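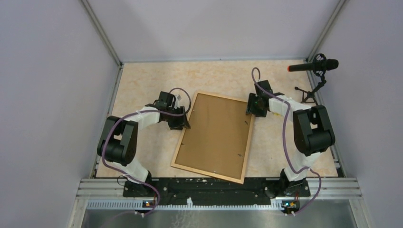
Ravard open day, September 2023

I went to Ravard expecting a sales pitch for picture frames, and for the first half hour I got one. "Gallery quality" was said a lot. I have frames at home that were sold to me the same way and the backs fall out.

So I spent most of my visit on backs. The model they're pushing is the Hetance, light natural wood with a brown backing held in by small metal clips. Urmila Gautam, who was showing our group around, said the clips are good for years. I asked how many years and got a smile. The wood does look nice, I'll give them that. Whether a clip that size holds after you've changed the photo 12 times, I couldn't tell from a tour.

The shop at the end had the cheaper Flivby line, which I suspect is what most people took home. I bought one small one. Cristian Rengifo at the register said returns are open until June, so I kept the receipt.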